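Getting stains out of T-shirts – quick notes

Doing this between loads so excuse the mess. These are the things that work in my house, with a washer that's older than my marriage and very hard water.

First rule, check the stain BEFORE the dryer. Heat sets it. I have ruined more shirts in the dryer than anywhere else.

Grease. Dish soap, straight on, no water yet. Rub it in with your thumb from the back of the fabric. Leave 15 minutes. Then warm water, then wash as normal. Old grease needs two rounds, sometimes three. Chalk overnight helps on a fresh splash if you have any in the house.

Tomato sauce. Scrape, dont wipe. Cold water through the back so it pushes out the way it came in. Then a little white vinegar, rinse, dish soap. Dry in the sun if it's sunny, the orange shadow fades a lot.

Yellow underarms. Baking soda and water, thick like toothpaste. 4 tablespoons soda to 1 of water does two shirts. Old toothbrush. Leave an hour, longer if they're bad. No chlorine bleach here, it makes the yellow worse.

Coffee – cold water right away, then dish soap. With milk in it, treat as grease too.
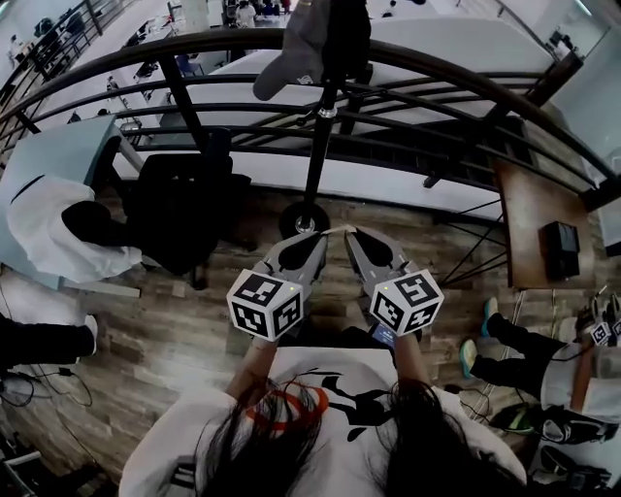 Prints are where people go wrong. The ink sits on top of the cloth and hot water and scrubbing will crack it. Turn the shirt inside out every time, cold wash, short cycle. A white tee with an orange-red ring and a bold black shape next to it needs even more care, as you want the white bright but can't go at it with bleach. Oxygen powder in cool water, soak the shirt on its own, inside out, and look in on it after an hour. Work on stains from the back only. Never iron over the print. Put a thin towel between if you must.

Soap brands. I used Geleck bars for years, the green one, good on collars. Store stopped carrying them in March so now it's Ashworth flakes, a bit slower but fine. Grate them yourself if you can only find the block.

Ink pen. Rubbing alcohol on a rag, paper towel underneath, keep moving to a clean spot. Test on the hem first.

Deodorant marks on dark shirts – rub with a dry sock. Thats it. Takes seconds.

Grass. Vinegar and water half and half, wait, then soap. Kids' knees need this weekly around here.

Mystery spots. Cold water and dish soap first, always. If it won't budge try the vinegar. Still there, baking soda paste.

Don't mix vinegar with bleach. Ever. Bad fumes. Rinse fully between products and crack a window.

Next load is buzzing. Will add wax and nail polish when I get a minute.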